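Why Is Honey Yellow, Orange or Brown?

September
By the Mirgate Kids' Page

If you look along the honey shelf in a store, you will see jars that are almost clear, jars that are gold, and jars as dark as coffee. They are all honey. The color depends mostly on which flowers the bees visited.

Flowers make a sweet liquid called nectar. A bee sucks it up through a long tongue and stores it in a special stomach, called the honey stomach, that is separate from the one it uses for its own food. On one trip a bee may stop at 100 flowers. Then it flies back to the hive.

At the hive, the bee passes the nectar to other bees. They pass it from mouth to mouth, and each bee adds a little of a substance that changes the sugars. Then they put it into the small wax cells of the comb.

Nectar is mostly water. Honey has much less, usually under 20 percent. To get rid of the extra water, the bees fan their wings over the cells, and the moving air dries the nectar out. When it is thick enough, they close each cell with a lid of wax.
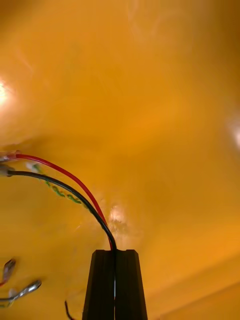

Different plants put different things in their nectar besides sugar. Clover nectar makes a pale honey with a mild taste. Orange blossom honey is light gold. Buckwheat honey is very dark and tastes strong, a bit like molasses. In Plistdale, where there is a lot of clover, the spring honey is pale. Later in the year the bees there move on to goldenrod, and the honey is a deeper amber.

Age and heat matter too. Honey gets darker when it is kept for a long time, and it gets darker faster in a warm cupboard than in a cool one.

Sometimes honey turns cloudy and grainy. It has not gone bad. Some of the sugar has formed crystals. If you want it runny again, ask an adult to stand the jar in warm water for a while.

One more thing to know: babies under one year old must not eat honey, because it can make them very sick. Older children and adults can eat it.

57 shares

3 comments

beeskep9
We did this with my class and they liked the part about the honey stomach.

Staltberg Mom
My son wants to know if bees eat the honey too. Can you add that?

Mirgate Kids' Page
Yes, they do. It is their food for the winter.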